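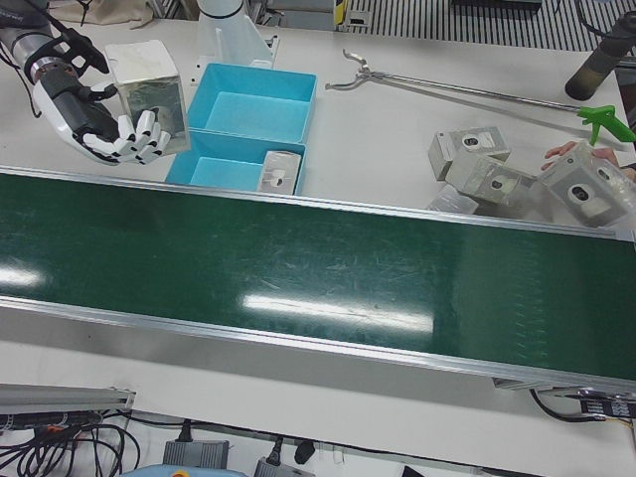
**Notas para la charla – acceso de la prensa a zonas de conflicto**

Saludar, agradecer la invitación a la asociación de Trevano. Hablar despacio. Tengo 12 minutos más las preguntas.

## 1. Empezar con el caso de Climholm

- En octubre el gobierno regional cerró la carretera del norte a los periodistas acreditados.
- Había 59 solicitudes de paso en espera. Se aprobaron 10.
- El portavoz habló de "motivos de seguridad" y no dio otro detalle. Leer la frase completa, está en la hoja azul.
- Pausa. Preguntar a la sala quién ha pedido alguna vez una acreditación de este tipo.

## 2. Quién investiga cuando un reportero resulta herido

- Explicar la diferencia entre investigación interna, investigación conjunta y comisión independiente. El público confunde a menudo las dos últimas.
- El informe Wickramasinghe recomienda que la familia reciba copia de todas las pericias. Es la página que más me interesa, citarla bien.
- No entrar en el debate sobre los plazos, es muy largo para hoy.
- Si alguien pregunta por la jurisdicción: depende del lugar del hecho y también de la nacionalidad de la víctima – responder corto. 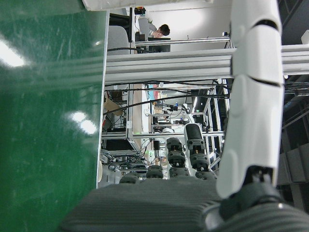
## 3. La carta abierta

- La redacción de Triltedex la publicó con casi 325 firmas.
- Pide tres cosas: un registro público de las solicitudes rechazadas, respuesta por escrito y derecho a recurso.
- El ministerio contestó solamente a la segunda. Decirlo sin ironía.

## 4. Preguntas

- Repetir cada pregunta en el micrófono antes de contestar.
- Si no hay ninguna, volver a la carretera del norte y contar cómo trabajaron las radios locales durante el cierre.
- Avisar que la carta está en la mesa de la entrada y que todavía se puede firmar hasta las 20:00.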